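Ticket 243
Queue: Demo cells, Rudbridge open day
Subject: Right arm pausing over the row before it closes
Status: Resolved, one follow-up open
Site: Feyisa unit, Rudbridge
Cell: Skandelach two-arm cell, on the shared rail

Original report

Opening this on the morning of the open day, with doors at 11. The cell came up first time and the left arm is behaving beautifully. The right arm goes out over the row of household items, gets to the point where it ought to come down and close on something, and then hangs there. It doesn't fault. No red on the panel, nothing in the log except a long gap, and after the gap it carries on as if nothing had happened. On a working day I'd shrug and let it run, but we've got visitors coming who have never seen one of these move, and a long pause looks like a broken robot to anybody who hasn't met one before.

What I had tried before writing:
Restarted the Pastitton controller software. Same.
Homed both arms and ran the empty routine with the floor clear. No pause at all, lovely smooth run.
Put the items back out and ran it again. Pause is back.
Swapped the order of the two routines so the right arm went first. Pause is still on the right arm.

So it needs items on the floor, and it sticks with the right arm whichever one starts. Any ideas very welcome, I'd love to have this sorted before the first group.

Reply from support desk, 9.40 am

Thanks for trying the clear floor first, that saves us a lot of guessing. If the empty routine is clean then the drives and the cabling are probably fine. Can you check two things:

1. Is the "wait for partner" setting on in the right arm's routine? It makes one arm hold until the other says it is out of the way.
2. How far does the left arm go back once it has finished its turn?

Please send the log for one full run too, from home to home.

Reply from site

Log sent. "Wait for partner" is on, and it came that way with the demo pack, so I hadn't looked at it. The left arm doesn't go all the way back, it stops partway and hovers, because whoever wrote the demo wanted both arms in view the whole time. I rather like it that way myself. It looks as if the two of them are thinking it over together!

Reply from support desk

Got the log, and there's your answer. The left arm's hover point is just inside the zone it shares with the right arm. The right arm asks if the zone is clear, is told no, and waits until the timer runs out. The timer is set to 11 seconds. With a clear floor the routine skips the zone check altogether, so you never saw it.

Two ways to go. You can turn the check off, and please don't. Or you can move the hover point 4 centimetres to the left, so that the left arm is properly outside when it says it has finished. Teach the new point at slow speed, save it under a new name and keep the old one in case you want it back.

Reply from site

Moved it, saved it as a new point, ran the routine at slow speed, then half, then full. The pause has gone. I ran it 9 times to be sure and every one was clean, and by the last few I had stopped watching the log and was just watching the arms, which never gets old.

The first group came in shortly afterwards and it was a joy. A small boy asked which arm was the boss. Somebody else wanted to know if they ever bump into each other, so I got to explain the shared zone with the morning's fault fresh in my head, and it was easily the best question of the day. People liked that it was ordinary stuff on the floor, the sort of thing you'd have in a kitchen drawer or a child's bedroom. A couple who had walked straight past the big welding display stayed through nearly the whole session and came back in the afternoon with their neighbours.

Other notes from the day, for whoever sets up next time:

The long boxes give the right arm its best moment, so keep them on that side. If they're put down at a bit of an angle the gripper copes, but give it a practice run before you let people in.
Visitors at the back couldn't see the floor of the cell. A step or a low bench would help, or a screen.
We ran out of the printed sheets with the picture of the rail on them by lunch. Print more.
The stop button talk at the start of each session is worth doing slowly. The children loved being told where it was.

Adding views of the cell to the ticket, with both arms on the rail and the boxes out on the right-hand side of the rolls.
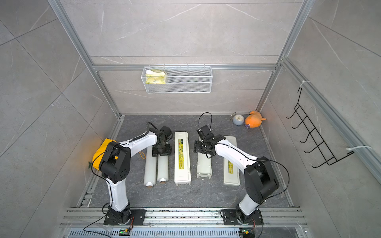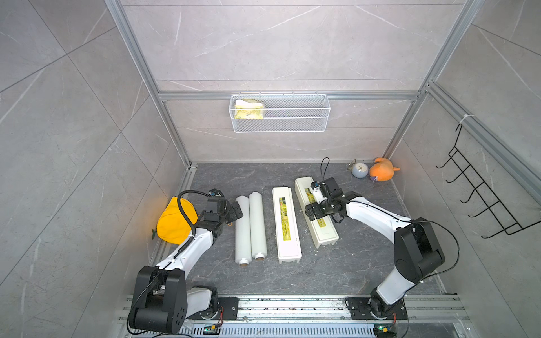

One question left over from all this. Could the demo pack be changed so the hover point starts outside the shared zone? Anyone who loads it fresh is going to get the same long wait, and they may not have a spare hour before the doors open. I'd also vote for a line in the log when the zone timer runs out. A gap with nothing written in it is hard to search for.

Reply from support desk

Agreed on both. The hover point change will go into the next demo pack. The log line needs a change in Pastitton itself, so I've raised that as a separate request and linked it to this ticket. Closing this one for the cell and leaving the follow-up open until the new pack has been loaded at Rudbridge and run with items on the floor.

Very pleased the day went well. If you're doing another one in August, send us the date, a few of us on the desk would like to come and watch.

Reply from site

Will do. I'll load the new pack as soon as it arrives and post the log here.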